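PRESS RELEASE

17th April

Lodhi Laundry Works opens linen folding service to small guest houses

Lodhi Laundry Works is opening its towel and linen folding service to guest houses, nurseries and small gyms from this month. Until now the service has only been offered to hotels on yearly contracts. Smaller customers will be able to send in as little as one basket at a time, with no contract and no joining fee.

The change follows a trial in February, when 124 small businesses asked to be told about prices. Most of them wash their own towels on site and said that folding was the job they had least time for. Many also said they had nowhere to lay things out flat.

Under the new service, customers can send towels that have already been washed and dried. Lodhi will fold them, stack them and send them back ready for the shelf. Washing can be added for a further charge.

Patterned towels and children's towels are accepted on the same terms as plain white ones. The works had been asked about this by several nurseries, whose towels often carry printed drawings and come in sizes that do not suit a standard hotel fold. Each towel is held by its hemmed edge and opened out before it is folded, so that the sides line up and the finished pile sits straight.
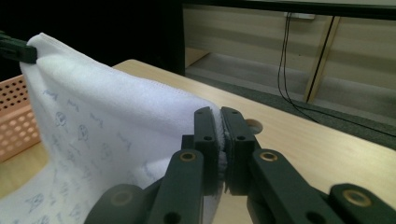

How the service works

Customers choose one of 4 folds when they sign up: half, third, shelf or roll. The choice can be changed at any time by phone or through the Gruvetti booking page, and different folds can be set for bath towels, hand towels and flannels.

Linen travels in open plastic baskets with a handle at each end. The perforated sides let air through on the journey. Baskets are emptied on to a table on arrival and go back out with the same customer's linen, so that one customer's towels are kept apart from another's – something nurseries in particular had asked for.

Work is done at plain tables with a wood-grain top and rounded corners. The basket stands at one side and the cloth is folded beside it.

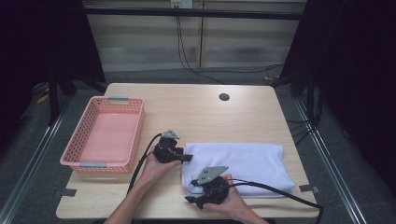
Issued by the Lodhi Laundry Works press desk

Collections will begin in Hurko and the villages along the Skuretik road. Baskets left out before 9am will be returned the next working day. Customers outside this area can bring linen to the works themselves and collect it from the side entrance, where there is short-stay parking.

Prices are charged by the basket and do not depend on the fold chosen. Bed sheets and duvet covers can be included, but fitted sheets should be sent in a separate basket. Bath mats with rubber backing are not accepted.

Notes to editors

Lodhi Laundry Works has handled hotel and hospital linen since 1981. It works from a single site in Hurko.

A price list and a booking form are available from the works office on request. Press enquiries should be sent to the press desk at the same address.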